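How to Send a Gift Box Without Paying for Air

Most advice about mailing gifts is written by people who sell gift boxes. Keep that in mind when you read that a present "deserves" a rigid carton with a magnetic lid. I've packed and sent a lot of parcels, my own and other people's, and I doubt any lid ever made a bad candle better.

What you need
One corrugated carton, new or nearly new
Plain tissue paper
Kraft paper for filling
Packing tape, the wide kind
A card, written by you

Step 1. Pick the gift before the basket.
Ready-made hampers work the other way around. Somebody has a basket to fill, so in go the crackers. Take the Stidesik hamper I was given in March: a tall basket, a big bow, and under the top layer a wad of shredded paper as deep as my hand. I paid 40 dollars for a similar one the year before and I'm still annoyed. Choose two or three things the person will use up, and stop there.

Step 2. Set them out and measure.
Stand everything together the way it will travel, then add an inch on each side. Carriers can charge by size as well as weight, so a roomy box may cost you twice, once at the store and again at the counter.

Step 3. Wrap each item by itself.
Tissue is fine for soft things. Jars and bottles want kraft paper, 4 layers of it, with the ends twisted and tucked under. I've seen honeycomb wrap sold as the stronger choice. Maybe it is. Mine tore at the corners, and it takes up more room.

Step 4. Fill the gaps and shake.
Crumple the paper hard. Close the flaps and give the box a good shake. If you hear anything move, open it and add more. Don't skip this because the listing said "ships safely." Ekholm's caramels came to me with that printed on the sleeve, and almost half the tin had slid into one sticky lump.

Step 5. Write the card yourself.
Shops will print a message for you, usually with a character limit and no way to check the spelling. My friend Lăcrămioara Rusu has had her name printed on gift tags without a single one of its marks, and once as "Larry." A pen gets around all of that. Put the card in an envelope on top of the wrapped items, inside the carton.

Step 6. Tape and label.
Run tape down the center seam, then across both edges, top and bottom. Put a second copy of the address inside in case the label comes off.

A word on fancy labels. The Jabłońska soap I bought last year says "since 1831" on the band. I have no idea what the soap was doing in 1831, and it smells like every other lavender soap. Pay extra for an old date if you know the person cares. Mine went to my brother, who asked if it was for dishes.

If you're sending chocolate in warm weather, wait, or send something else. Gel packs buy you some time, but I wouldn't trust the "stays cold for days" claims on a parcel that may sit on a porch all afternoon.

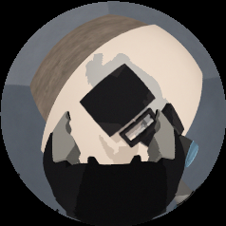 Flowers are a separate headache and I don't pack them myself. Order from a florist in the recipient's town, by phone if you can, and ask what's in the cooler that morning before you agree to anything in the catalog.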